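Workshop notebook — bench 2
Tuesday, August 1, 2023
Subject: two-part enamel, thinning ratio and cure, small curved parts

Carried over from the May entries. The open question was whether the orange peel on the Tumside brackets came from the paint or from the way we were laying it down. I had blamed the Clevex thinner. Selorm Laryea thought the coats were going on too dry. Today was meant to separate the two.

Setup. Steel coupons, bent over the small former so each has one flat face and one tight curve. Degreased, scuffed with gray pad, wiped twice, hung by the wire hole. Primer from the Etine tin opened last week, one coat, left overnight. Color coat is the yellow, same batch as the brackets. Gun is the small gravity feed with the fine needle. Cleaned the air cap before starting and found dried primer in one of the side holes. No idea how long that had been there. It would pull the fan to one side, and I should have checked it in May before writing anything about thinner.

Set A: thinner as the tin says, gun at 200 mm from the part.
Set B: same mix, gun closer, slower pass.
Set C: extra thinner, gun at 200 mm.

50 ml of color mixed for each set. Pot life was not a problem, though C felt noticeably thinner by the end and I would not have wanted to keep going.

Results, wet. A went on with a fine texture that did not flow out. B flowed out on the flat within a few minutes and stayed level over the curve, with one sag at the bottom edge where I paused. C covered badly on the curve. The primer showed through at the bend, and a second pass gave runs.

Results after bake. A kept its texture, clearly visible under the strip light and easy to feel with a fingernail. B good apart from the sag. C glossy on the flat, thin at the bend.

On judging gloss: the meter is no use on the curves because the foot will not sit flat. I have gone back to looking at highlights. On a good finish the reflection of the lamp has a hard edge and moves evenly as the part is turned. On orange peel the edge breaks up before the middle does. The small fender is a better test shape than anything we can bend here, and I would like a few panels like that for training new people.

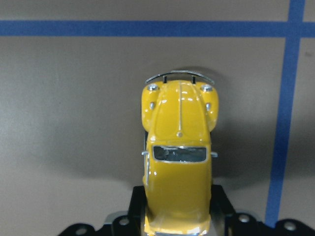 Photo: bench 2 notebook. Glossy yellow on a small die-cast Beetle.

Selorm wants the highlight check written up as a proper step on the traveler. I agree, with the lamp position fixed. If the lamp moves between parts the comparison is worthless. For now: lamp on the left-hand arm, part at elbow height, turn the part and leave the lamp alone.

Masking. Tried the Demirtaş tape on the threaded studs in place of the usual blue. It lifts cleanly after the bake but leaves a slight ridge of paint at the line. Pulling it before the bake avoids the ridge and risks a thumbprint. The blue tape left residue on one stud, which took solvent and a brush to shift. Undecided. Will run both again on the next real job before ordering more of either.

Thinner. I withdraw what I wrote about Clevex. Sets A and B used the same mix and only the gun distance and speed changed. The blocked air cap probably made the May parts worse, but I cannot show that now.

To do:
Strip and repaint the Tumside brackets using B settings.
Add air cap inspection to the start-up sheet.
Make a proper hook so the bottom edge is not where the pass ends — most of the sags I have seen this year are in that spot.
Cross-hatch adhesion on one coupon from each set once they have had a full week.
Label the coupons. A and B are on the rack with pencil marks only, and pencil rubs off.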